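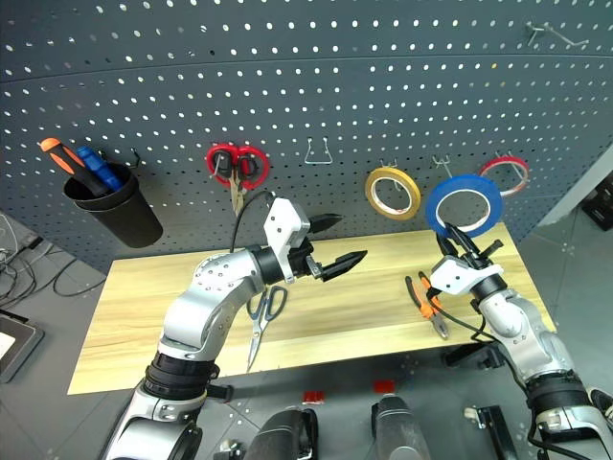
Workshop walk-through, November
Unit 14, Grandwood Lane
Checked by: me, with Senga Urquhart on the clipboard until morning tea

1. Exits and walkways – OK
Back door opens all the way now. Last time it was catching on the mat, so I've binned the mat. Please don't bring it back, I know some of you were fond of it!

2. Fire extinguishers – OK, one comment
Both gauges in the green, both tags current. The one by the kitchenette had a raincoat hanging over it when I came through at 8.15. Coats go on the coat hooks, thanks legends.

3. First aid kit – NEEDS ATTENTION
We're out of the wide bandaids again and the eyewash expired in August. Evangelia Margaritis is picking up both on her way past the chemist. If you use something, write it on the sheet inside the lid (there's a pen on a string, so no excuses).

4. Hand tools – OK
Had a good look at handles, blades and tips. Nothing cracked, nothing wobbly. I like having the small stuff up on pegboard, it makes this part of the check so much quicker and I'm not digging through drawers for a missing pair of scissors.

5. Power leads – FAIL, 2 items
Tag 254 (the long orange lead) has a nick in the outer sheath near the plug. Tag 831 is fine electrically but the test date has rubbed off, so it counts as untested. Both are in the red tub in my office and they stay there till the sparky's been.

6. Drop saw and dust extractor – OK
Guard springs back properly. The Spanos extractor bag was nearly full, so I changed it. My hair may never recover.

7. Chemicals cupboard – NEEDS ATTENTION
Found a tin of Drilenon with no lid and a jam jar of something clear with no label. I don't care how sure you are that it's turps, if it's not labelled it's going to the hazardous waste drop-off. The safety data folder is missing the Woltex adhesive page too. Senga's printing a new one.

8. Lighting – OK
Flickering tube over the sink has been swapped. So much nicer to wash up under!

9. Ladders – OK
Feet are good, rungs clean. The short stepladder's label is peeling but still readable, so I've left it on the list for next time.

10. Sign-in book – meh
Three pages of initials I can't read. Full names please, we need them for the muster if the alarm goes off.

Still open: items 3, 5 and 7. I'll recheck those before the end of the month and put the updated sheet on the noticeboard by the kettle.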